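Olarach council claims bag fee is working, but its figures leave gaps

21 February 2024

Olarach's 19-cent charge on plastic carryout bags has been called a success by the town council, which put out a two-page report on the program this week. Readers who get as far as the second page may want to hold their applause.

The report says stores in the town handed out fewer plastic bags in the six months after the fee began last July than in the six months before. It gives the drop as a share, printed in large green type, and does not give the number of bags on either side of it. A request for the underlying counts was answered with a second copy of the report.

What the report does say is that the counts came from the stores themselves. Taking part was optional. Supermarkets sent in monthly totals, while most corner shops, takeout counters and market stalls sent in nothing at all. The council treats the missing stores as if they had cut back at the same rate as the ones that answered, and gives no grounds for doing so.

Shoppers were also surveyed. The council says 779 people filled out a form on its website and that most of them now bring their own bag "always or nearly always." The form was linked from the town's recycling newsletter, whose readers were probably carrying cloth bags long before last summer. 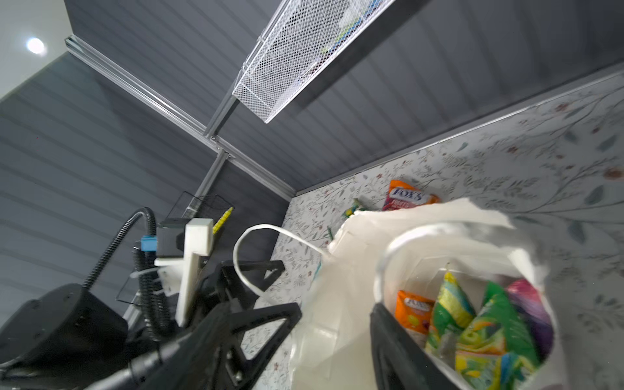 Where does the 19 cents go?

The store keeps it. The ordinance asks shops to spend the money on "environmental purposes," but it does not define the term, and no shop has to show a receipt.

That part of the plan drew complaints before it passed. Residents at the public hearing asked why a fee sold as a way to clean up the riverbank would not pay for any cleaning. The council's reply at the time was that a town fund would cost too much to run. The new report repeats that line word for word and puts no dollar amount on what running a fund would cost.

Totent, the grocery chain with the largest store in Olarach, says it gave $2,000 from bag charges to a tree planting project in Nirurer. The town of Nirurer is a 40-minute drive away and has no bag fee. Asked how much the store had collected in all, the company said it does not share sales figures for single items.

Then there is the matter of what people are using in place of the thin bags. The ordinance exempts any plastic bag that is thick enough to be labeled reusable. Several stores now sell these at the register, some for only a few cents more than the old kind. They take more plastic to make, and if they go out with the trash after one trip, the town could end up worse off by weight. The report counts none of them.

Sales of small trash can liners are missing too. Plenty of households used their free grocery bags for that job and now have to buy something else. It would not have been hard to ask the same supermarkets for that number while they were sending in the others.

Litter is the one area where the council had its own people out looking. Crews picked up 2,999 pieces of trash along the river path in a single fall cleanup, and the report notes that "few" were carryout bags. There was no cleanup of the same stretch the year before, so there is nothing to set that against. The path was also closed for repaving for part of the summer, a detail that appears only in the town's road notices.

None of this proves that the fee has failed. Fewer bags may well be leaving the big stores, and some shoppers have surely changed their habits. The trouble is that the council wants to act on the report as if the question were settled. A proposal now in draft would raise the charge and extend it to paper bags, which the first ordinance left alone.

Pană, a small bakery on the main square, has posted a notice at its counter opposing the paper charge. The bakery says it switched to paper last year on the council's advice and paid more to do it.

The council will take written comments on the draft through the end of next month. Comments can be dropped off at the town office or sent in through the website. A vote has not been scheduled.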